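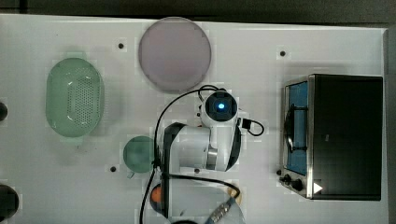
The green colander, the lavender plate and my little dark green cup, all out on the white table.

So I spent most of Sunday pulling the kitchen apart, and I have opinions about colanders now.

It started because I couldn't close the lower cabinet next to the stove. We moved to Ploltcombe in June and I unpacked the kitchen the way you do when you're starving and the only thing you can find is a box marked MISC. Everything went wherever there was a gap. I've been living with it ever since, shoving the door shut with my hip and hoping for the best. Then on Sunday morning the door popped back open and hit me in the shin and that was it. Everything out!

I didn't have a system. I like to get things onto a big flat white surface where I can look at them properly, and then I walk past a few times with my coffee and see what I feel fond of. Very scientific.

The colander was first. It's the pale green oval one, and I went back and forth over it because I also own a big round metal one that does pasta for a crowd. But the oval one fits across my sink the long way, so I can leave grapes or green beans in there and still fill a glass from the tap next to it. It has a flat bottom with tons of tiny holes, so rice doesn't escape (the metal one lets half of it go down the drain). I use the oval one almost every day and the metal one maybe 2 times a year. The metal one is now on top of the fridge, thinking about what it's done.

The plate is the lavender-pink one I bought at the Grullia outlet, the store out past the garden center where everything is stacked on pallets and you have to dig. It cost me 3 dollars. I wanted four of them and they only had the one, so it doesn't match a thing I own and I love it anyway. It's big enough for a whole pizza if you're not fussy about the crust hanging over. I've been using it for toast, for cookies, for chopped vegetables waiting to go in the pan. It used to live under a pile of salad plates and I had to lift the whole stack to get at it, so now it stands upright in a rack by itself – very spoiled.

Then the cup. I had 40 mugs and cups in this kitchen. Forty! I live with one other person and a cat. I got it down to a single shelf, and the small dark green one was never in danger. It's the right size for the strong coffee I make after lunch, when a full mug would keep me up until midnight.

Oh, and the orange ball. The ball is staying too. It rolls around and ends up on whatever surface I just cleared, and I've quit fighting it.

What went: a bread machine pan with no bread machine, a Meng egg slicer with two broken wires, and a frankly upsetting number of lids. I filled three boxes. I dropped them at the Riduditz thrift store on the way to get groceries and came home with nothing, which if you know me is a big deal.

The cabinet closes now. I've opened and shut it way more than I need to, just to hear the click. Next up is the spice drawer, where I found two open jars of cumin and a third one still sealed, so if anyone has a good recipe that uses a LOT of cumin, please leave it in the comments.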